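How to Paint a Small Landscape in Broken Color

by Yen-ting Tu

We use cookies to remember your settings. Accept / Decline

In this lesson I show how I paint a small landscape with separate touches of color, in the way many painters worked outdoors more than a century ago. I teach it on Tuesday evenings in Ukbridge, and most students finish one panel in two evenings. You should already know how to mix a simple green and a simple gray.

Prepare the panel

Take a primed panel, 25 cm wide or a little more. A bigger one makes you tired and you begin to fill it without looking. Cover the primer with a thin layer of warm color. I use yellow ochre with very little red, thinned until it runs, and I wipe it with a rag. Leave it to dry overnight.

Draw only the large shapes

With a small brush and thin blue, mark the horizon, the biggest tree and the edge of the road. Stop there. My first panel of the river at Lulden had every branch drawn in, and after this I was afraid to cover my own drawing with paint.

Put the darks first

Mix three darks: one blue, one violet, one deep green. Do not use black. Place them with short touches and let some ochre show between them. Each touch should stay where you put it. If you go over it again, the two colors join and become dull.

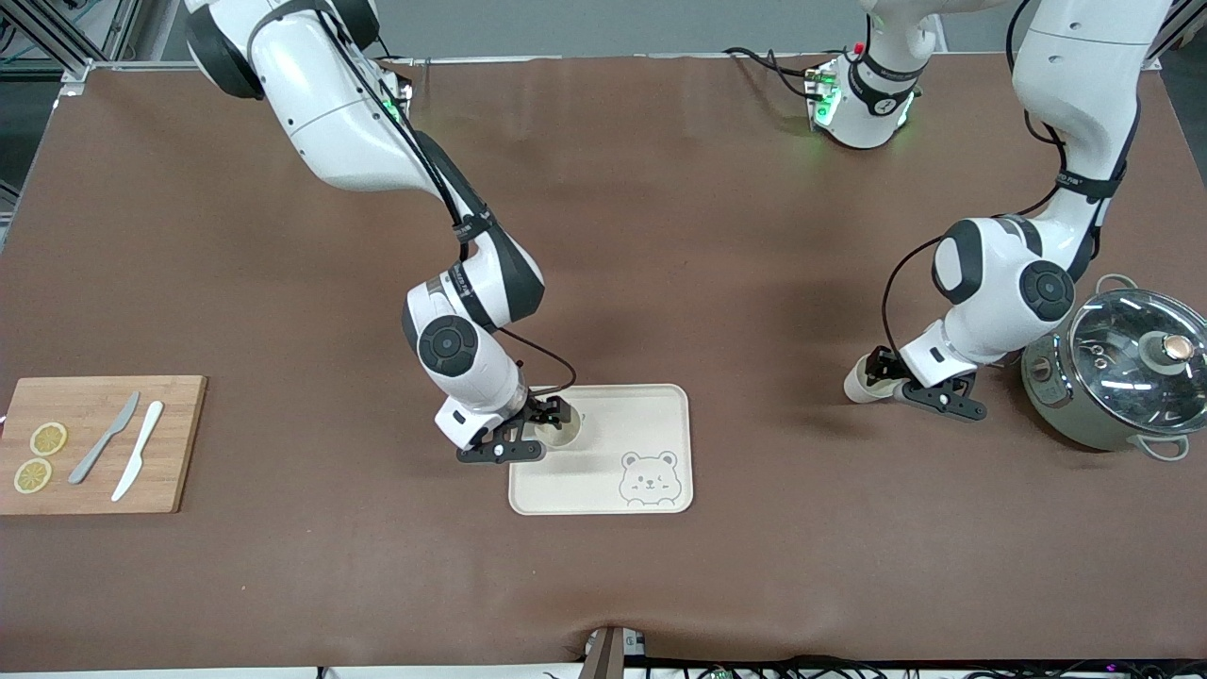

Now look for the middle tones, which are usually the greatest part of the picture. Keep them the same in value but different in color. For a field, I put a yellow green beside a blue green, then a little pink beside both. Step back three meters after every few touches. Near the panel it will look like disorder, and this is normal.

The light comes last

Use thick paint for the sky near the horizon and for the side of the tree that faces the sun. A flat brush, number 8 or so, is good for it. Clean it between each color, also when you are in a hurry. I ruined the Flandelano hill in this way, with a sky full of green.

Edges

Where the tree meets the sky, let a few touches of sky enter the leaves. Where the road meets the grass, keep one edge hard and lose the other one. Then leave the panel for 48 hours before you correct anything. Most of my corrections are on the road, where I tend to make the shadows too blue.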